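Sodura: A Two-Arm Table Robot Built in a Shared Workshop
Final Project Report

1. Background

Sodura began as a spring project and carried on through the summer in the Bodin workshop, a shared space near campus. The goal was to set up two arms on one base and have them work on small objects on a table. We wanted to compare a hand with several fingers to a plain two-finger gripper using the same objects and the same control program.

There were two of us on the project full time and a third student who helped with wiring. We had the workshop three evenings a week, so setup and teardown time mattered more than we expected.

2. Hardware

Both arms are mounted low in front of the table, one on each side of the chest. The left arm has the multi-fingered hand and the right arm has the parallel gripper. We bought the arms used from Grorico and made the adapter plates ourselves. The first left plate cracked at a screw hole in the second week and was remade thicker.

The cables run outside the arms. We tried to tie them close to the links, but that pulled on the connectors when the wrist turned. The final version leaves slack at the wrist on both sides. This is less tidy, and the controller has to avoid some poses where a cable could catch.

The table top is two boards pushed together. The seam is a small problem, as objects pushed across it can tip. We kept most of the test objects on the board closer to the robot.

3. Tests

Each test used small objects with simple shapes. The hand was given round objects and the gripper was given objects with flat sides. Later we swapped them. 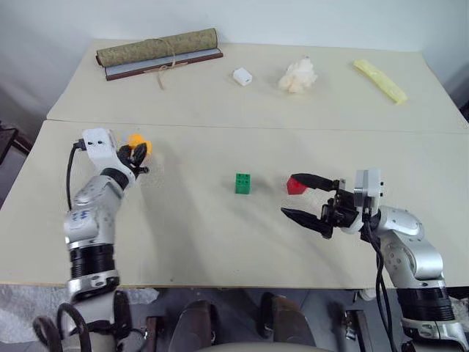 Figure 1. Left hand closed around the ball, gripper open at the red cube. The green block stands between the two arms.

We ran 900 grasp attempts in total, split evenly between the two arms. Each session lasted up to 6 hours including calibration. An attempt counted as good if the object was lifted and held for 2 seconds.

The gripper did better on cubes and blocks. Its main failure was closing while slightly turned, which pushed the object away. The hand did better on the ball, but it was slower to close and needed a new calibration more often. It also had trouble with the studded block, where a finger sometimes landed on top of a stud and stopped early.

4. Problems

Lighting was the biggest source of error. The arms cast shadows on the table, and the vision program read some of them as object edges. We changed the threshold and lost less time to this, but did not remove it.

The control program, Grorow, was written for one arm. Running two copies worked until both arms needed the middle of the table. We added a simple rule that only one arm may enter that area at a time. It took 7 days to get this working and it slows down every task that uses both arms.

5. Remaining Work

The rule for the middle area should be replaced with real collision checking. We also want to test soft objects, which were left out of the counted attempts. The arms stay at Bodin until December, and the adapter plate drawings are in the project folder along with the calibration notes.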